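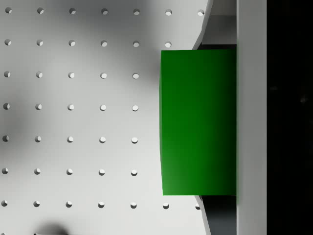 Does a settling-in period help new pupils feel they belong? In the schools we worked with it did, and most clearly when it ran on past the first half-term.

We followed 245 pupils who joined Ellano and Toslow schools partway through a year, and we are fond of both places - they made us very welcome. Each newcomer was paired with an older pupil for up to 14 weeks.

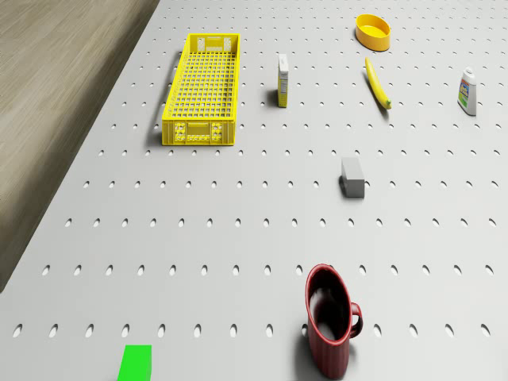 4.2 What the pupils told us

Pupils at Toslow spoke most warmly of having someone to sit with at lunch, and rather less warmly of the welcome booklet, which few had opened.

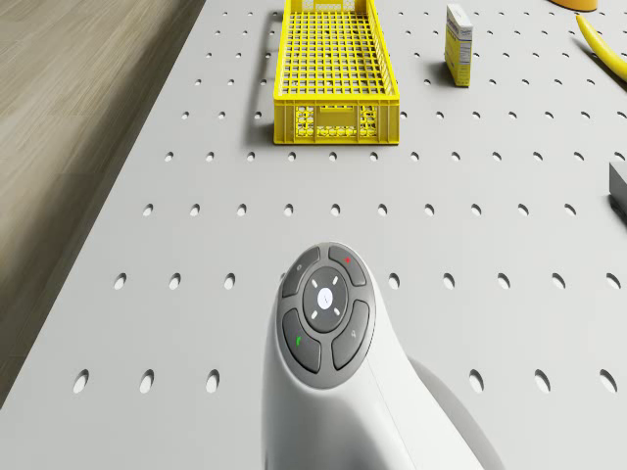 Belonging is a slippery thing to ask a child of eight about, and we went through several drafts of the Ghauri scale before the wording felt kind enough. The answer sheet went the same way. Small coloured marks like the red one at upper right and the green one at lower left on the grey buttons in Figure 3 are easy to tell apart, so we kept our own symbols small and plain too. 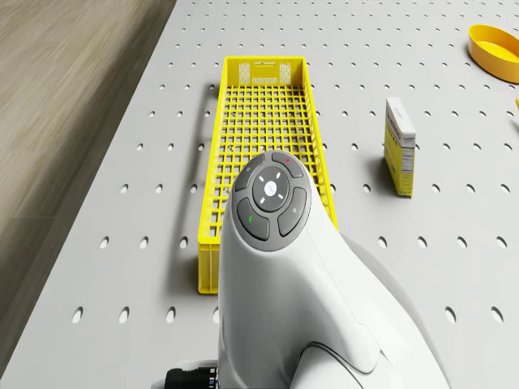

4.3 Limits

Siltgate joined in December, and only 25 of its pupils finished the scale - too few, sadly, to report separately.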